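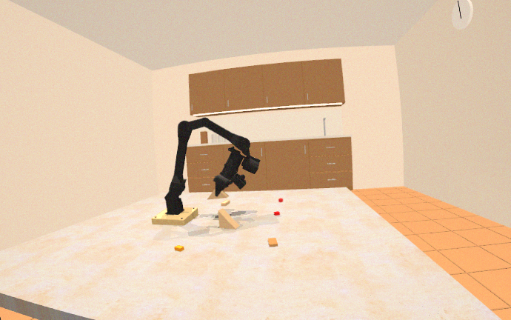
Rendered kitchen with a pale, mottled tabletop and a black robotic arm.

Lolcombe Countertop Claims
README and data card
Last edited Jan 31, 2022
Maintained by Domenica Trummer

What's in here

A set of short claims about cleaning, sealing and protecting kitchen countertops, copied out by hand from advice pages, store leaflets and the care sheets that come with a new counter. Each claim is tagged with the kind of surface it talks about, the product or household item it recommends, and whether the source gave any reason to believe it. Most didn't.

I started the collection after getting flatly opposite advice on vinegar from two leaflets picked up in the same store. One said vinegar was the safest thing to put on stone. The other said to keep it away from stone at all times. Both were printed on nice paper. Neither said how anybody had found out.

If you came looking for a list of cleaners that work, this won't help you. A claim being in the file means somebody printed it. I have tested hardly any of them, and where I have, it's in the notes column and you should trust it about as much as you'd trust a stranger with a sponge.

Files

claims.csv – the main table, one claim per row
sources.csv – where each claim came from, with the source's own title
surfaces.txt – the 21 surface names allowed in the surface column
changes.txt – what I changed and when, kept badly before October and better after it

Columns in claims.csv

claim_id: A plain number. Gaps are deleted duplicates. Don't renumber them, other people's notes point at the old ones.

claim_text: The wording as printed, with typos left in. If the source split one claim over several sentences, I kept the sentences together.

surface: One value from surfaces.txt. "Stone" is in the list and so are marble, granite and limestone. This is annoying and it stays, for reasons given further down.

agent: Whatever is supposed to do the cleaning or protecting. Baking soda, lemon juice, mineral oil, "a mild soap," and so on. Brand names are replaced with the general kind of product. I don't want to run an ad and I don't want a letter.

direction: "Do," "don't," or "depends." I used "depends" only when the source said what it depends on. Pages that say "results may vary" and move on are filed under whatever they were plainly pushing.

reason_given: "None," "stated," or "shown." Stated means the source offered an explanation, good or bad. Shown means it described a test somebody could repeat. Sort on this column before you do anything else with the table. The third value is rare enough to be depressing.

sold_here: Yes if the source also sells the thing it recommends, or sells the counter it is talking about. No if it doesn't, as far as I could tell. Blank if I couldn't tell.

notes: My own remarks. Skip these if you want the claims without my opinion of them.

How the claims were collected

By reading, mostly in the evenings. I followed no sampling plan and I'd be wary of anyone who says they have one for this kind of material. I took leaflets from stores in Lolcombe and Dredstead, then advice pages in the order I came across them, then care sheets people passed along. Dredstead has more stone dealers than Lolcombe, and it shows. Laminate is thin in the table compared with how many kitchens have it.

Pages that were clearly copies of each other got merged when the wording matched. When one had been lightly reworded, I kept both rows and marked the second in the notes. Some will have slipped past me. If you see the same odd phrase about "letting the counter breathe" turn up again and again, assume one writer and a lot of borrowing.

A word on labeling

Domenica Trummer is one person and did all the labels. There's no second labeler and so no agreement score. I did go back and relabel part of the table cold, without looking at my first answers, and I disagreed with myself most often on "stated." Is "vinegar is natural, so it is gentle" a reason? First time through I said yes. Second time I was in a worse mood and said no. The current file says yes. It is a bad reason, and the column doesn't grade them.

About the "stone" problem

Sources say "stone" and mean whatever is handy. A page headed with granite advice will slide into marble halfway down and then talk about "your stone" for the rest. The stuff sold as engineered stone gets called quartz, stone, or composite, sometimes all in the same paragraph. I can't fix that from here. If the text says stone, the row says stone, and guessing what the writer had in mind is your job.

Color doesn't help either. A care sheet from Prantl sorts its advice into "light and patterned" and "dark and plain," as though lemon juice could see. Those rows are tagged with whichever material the sheet names, and where it names none they went under "unknown."

Things people have done with it that I wouldn't

Counting votes. Someone wrote to me from Flotusport with a chart of how many sources were for and against each cleaner, and called it a consensus. It's a chart of who copies whom. Ten pages repeating a leaflet are still one leaflet.

Treating "don't" as the safe answer. A lot of the warnings come from sources that sell the approved alternative. Compare direction with sold_here and draw your own line.

Training something to answer questions about kitchen care. You can, the license allows it. It will then tell people to put things on marble with great confidence. Please at least keep the reason_given value attached to whatever it spits out.

Known trouble

Some sealing claims mix up sealing and polishing. I left them alone.

Heat claims ("safe for hot pans") are out of scope but a few got in early on. They have "heat" in the notes column. I keep meaning to pull them.

Several sources have since gone away. The title in sources.csv is all that remains, and I didn't save copies of everything I should have.

The file is in English only. Advice in other languages may be better, worse, or translated from the same leaflet.

License and corrections

Free to use, change and pass on, with a mention of the name. The claim wording belongs to whoever printed it, and I've kept the quotes short for that reason.

Corrections are welcome when they come with the source. "Everyone knows" is not a source, and neither is your grandmother, though I will add her to the table if she wrote it down. Send the claim_id, the wording you think is right, and where you read it. Complaints from stores about the sold_here column should say which row and what they sell.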